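Skilau says the two new arms on the sorting bench will "free us up." Free us up for what? So far, for standing next to them.
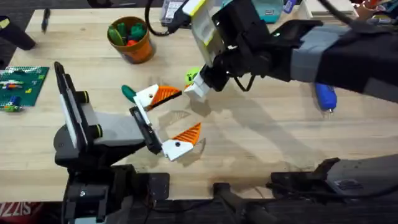 Two of us used to do that bench in a morning. Now we do it and fill in a log for the arms – 6 pages a shift.

No cut in hours, we're told. They said that in March too, about the Palten site.

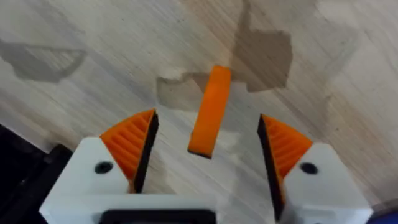

Orange block, jaws open.

I'd like to see who checks the log. I asked. Still waiting.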